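Call for Participants: Teacher Fellowship in Interfaith Dialogue

Cukusbridge Center for Interfaith Education 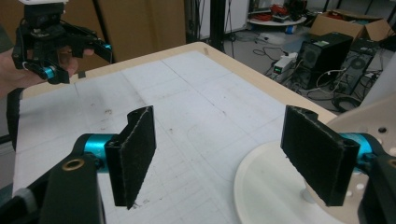
The Center invites applications from classroom teachers for 15 fellowship places beginning in January. Fellows attend a Wednesday evening seminar led by Kyung-tae Um and prepare one public talk for the Nokell Lecture Series. Each fellow receives a stipend of $495. At least two years of teaching experience is required. Applicants should send a résumé and a one-page statement of interest to the Fellowship Office, 28 Kocabaş Hall, Cukusbridge.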